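Graduate scheme at Undum: do you have to pay back training if you leave early?

I have an offer for the graduate intake at Undum, Drandbridge office, starting in April. The contract says certification costs are "recoverable" if I leave in the first year. There is no amount given. Has anyone been through this? I also have a smaller offer from Himesside with no such clause and slightly lower pay.

saithong_grad

hillside496
Yes, it's normal. Read it before you sign.

bench_to_billing
I did an intake there and left after 10 months. They took the exam fees out of my last paycheck. It was $496 for two exams, plus $158 for one retake. They did not charge me for classroom time, but my contract listed exam fees only and yours may be different.

Before you accept, I would do these things:

- Email HR and ask for the maximum amount in writing. A phone call doesn't count for much later.

- Ask if it goes down month by month. Mine stayed the same until month 7 and then dropped by half.

- Ask what happens if they let you go. In my contract nothing was owed in that case.

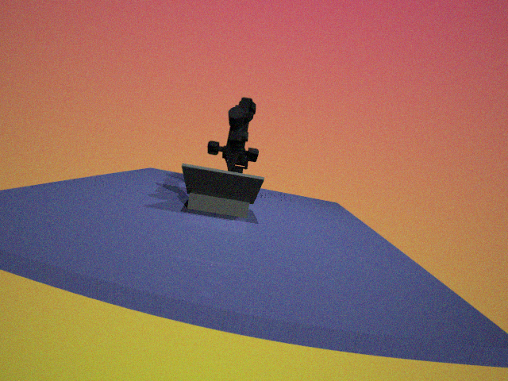 - Check who picks the exams. I was signed up for one I never used on a project.

I wouldn't choose Himesside over this clause alone. Ask both of them how long new people wait for a first client.

old_timesheet
Clauses like that can be limited by state law, so look up the rules where you will be working. Also ask if the certificate stays in your name when you go. Mine did.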